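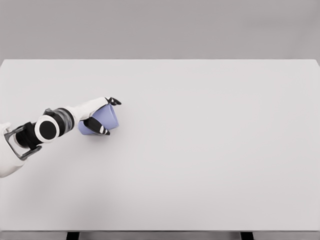

A pale blue cup over a light gray table.

I have owned four gadgets meant to make me a better reader, and three of them now prop open windows. The fourth is the Plavum, a weighted book stand made by Galladetti, which arrived in September and has so far avoided the sill.

The idea is simple. You put a novel on the ledge, two padded arms come down over the pages, and your hands are free to eat toast. It tilts to 5 positions, of which I use one. The makers say it takes anything up to 380 pages, and this is where our troubles began, as I was halfway through a family saga by Naomi Khaemba that passes 380 before the grandmother has even left the village.

I tried it anyway. The left arm held. The right arm let go during a deathbed confession and slapped the book shut, so I met the grandmother's secret two chapters after everyone else did. Slimmer books behave beautifully. Poetry looks almost smug in it. A mass-market paperback with a tight spine will fight back for the first 90 pages, then give up – as will you, possibly, depending on the paperback.

Turning pages is the part I had dreaded, and it's fine. You lift one arm with a thumb, flip, let go. By the second evening I had stopped noticing, except when reading a thriller, where the little click at every page began to feel like part of the plot.

I should mention the rival. The Lukisora stand is cheaper, folds flatter and has clear plastic arms that sit right across the bottom line of text. If you have always felt novels had one line too many, buy that.

The Plavum is heavier than it looks and won't go in a bag with anything you love. It also makes a hardcover seem important, which did my copy of the Khaemba more good than the last third of the story managed. I'm keeping it. I've moved on to novellas.

Search this site
Type a title or author
Go

Recent reviews
The Shibata clip-on reading light
Bookmarks that stay put, and several that don't
Is a reading journal worth the guilt?
Shelving 3,780 paperbacks in a one-bedroom apartment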